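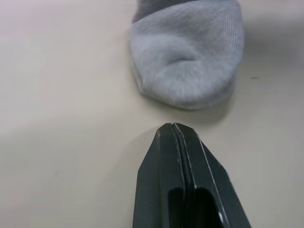 Grey sock, toe end.

May, still at my desk, gone nine in the evening

Third workshop on the headquarters refit and I know less than I did after the second. Deschamps sent four people this time. Two of them spoke. The slides were the same as in March with the word "campus" put in wherever it used to say "building", though we have one building and a car park.

The plan, as far as I can pin it down, is to strip out every cable Nostska has laid since the place opened and put in a single network that carries the lot: phones, door locks, heating, lights, the screens in the meeting rooms. 4000 outlets, they say. I asked who would use them, seeing as half the third floor has been told to work from laptops. Flor Nina said it was "headroom". I wrote that down and underlined it. I have sat through enough of these to know headroom is what you pay for twice, once going in and once when someone has to find out where it all goes.

I like Flor, for what it's worth. She reads the drawings, and she answered when I asked about the riser on the north side, which everyone else pretends is wide enough. It isn't. I measured it myself at lunch, with the door propped open with a fire extinguisher, and the new trays won't go in unless the old ones come out first. The old ones can't come out while people are working on floors two to five. So either we move 200 people or we do it at night, and neither is in the budget I was shown. Flor has promised a revised sequence. We'll see.

Then the Lostik demonstration. It's the software that is meant to run the building and tell us which rooms are being used. On the big screen it was all green dots. I asked whether those were real readings and the man from Skurnix said they were "representative". Representative of what? He said of a typical deployment. I asked to visit one. There was some looking at phones. He's going to send me a list, and I'd put money on the list being one office and it being theirs.

My other worry is the door locks. If they sit on the same network as everything else, what happens when the network goes down? The answer was that it won't. I said ours went down twice in the winter, once because of a leak in the basement comms room, and the new comms room is in the same basement under the same pipes. Silence, then a tea break. The biscuits were good, I'll give Deschamps that.

They claim a saving of 20 per cent on energy. No baseline attached. I've asked for the meter readings it was worked out from and I've asked before, so this makes 3 requests, all in writing now. The board will have seen the 20 by the time anyone answers and then it will be a fact.

Perhaps I'm being unfair. The cabling we've got is a disgrace, half of it unlabelled, and I've said for years it should be replaced. I would just like somebody to tell me what it costs to do it properly, with the night work in, before we choose the colour of the meeting room panels. We spent forty minutes on the panels.

To do: ring Flor about the riser, chase the readings, get the drainage drawings for the basement. Book the dentist.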